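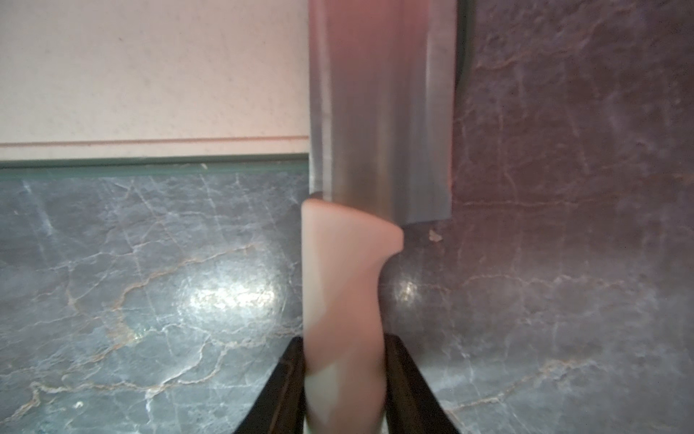
Section 3: Connecting a client's account to Festulent

Read this section to the end before you click anything. Festulent is a scheduling and reporting tool for social accounts. The sales page calls it a growth engine. In our use it posts things at the time you tell it to and then gives you charts, and the charts need watching.

Before you start

You need the client's written approval, an admin login for the account, and the client folder open in Prodix. Don't accept a shared password by text message. If the client says their last agency "had it all set up already," assume it wasn't and begin at step 1.

Connecting the account

1. Log in to Festulent and choose Workspaces, then New. Name the workspace after the client, spelled the way it is in Prodix.

2. Click Add Profile and pick the network. A window opens asking for permissions. Turn off everything except Publish and Read Insights. The box marked Grow My Audience is checked by default. Uncheck it.

3. Have the client approve the connection from their own device. The link goes stale quickly, so send it while you have them on the phone.

4. Wait for the green Connected label, then refresh the page. If the label goes away, it was never connected. Remove the profile and repeat from step 2.

5. Write down the follower count shown on the network itself, then the one shown in Festulent. Put both in the client folder. They rarely match on the first day, and you will want the starting numbers later when somebody claims credit for the difference.

Caution: Festulent will offer a "starter boost" of 2,000 followers at this point. Decline it. The help page says these are real, interested people. The ones we looked at on a test account had no posts and no profile photo, and they followed everything in sight. A client who asks for the boost anyway should be sent to their account lead, and you should not order it on their behalf.

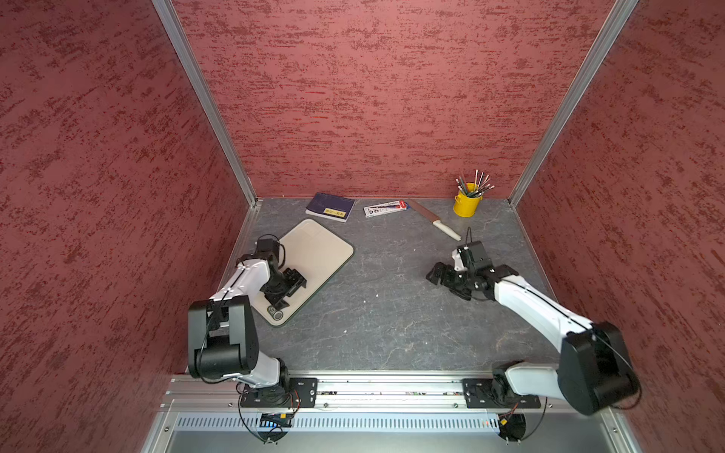 Sikora Paid and Social Team

Setting the posting schedule

6. Open Schedule and switch off Smart Timing. It claims to find the best hour for each post. On a new account it has no history to go on, and we have yet to get an explanation of where its suggestions come from.

7. Set 3 posts a week to begin with. Load two weeks of drafts and leave them as drafts.

8. Send one test post to the hidden test profile. Check that the link opens, that the caption hasn't lost its line breaks and that the time zone is the client's and not ours.

9. Move the drafts to Approved only after the client signs off in Prodix. A thumbs-up in a chat doesn't count.

Note: Auto Reply should stay off for every client. It answered a complaint on one account with "So glad you love it!" and the vendor's fix was a longer list of emojis.

Setting up the monthly report

10. Go to Reports and choose Blank. The ready-made templates put Reach at the top in very large type and leave out link clicks.

11. Add link clicks, saves, comments and unfollows. Yes, unfollows.

12. Delete the Engagement Score tile. We asked how the score is worked out and were told it's proprietary. If we can't explain a number to a client, it doesn't go in the report.

13. Set delivery to the team inbox first, never straight to the client. Compare it with the network's own figures before forwarding.

If the numbers disagree

Trust the network's own page over Festulent, and don't put too much faith in that one either. Small gaps usually close overnight. For a large gap, disconnect the profile, reconnect it and run the report again. If it still looks wrong, export both sets and open a ticket with Mernus, who handle support for our license. Their first answer will be to clear your browser cache. Do it, tell them you did it, and ask for the ticket to be passed up.

Removing a client is covered in Section 4.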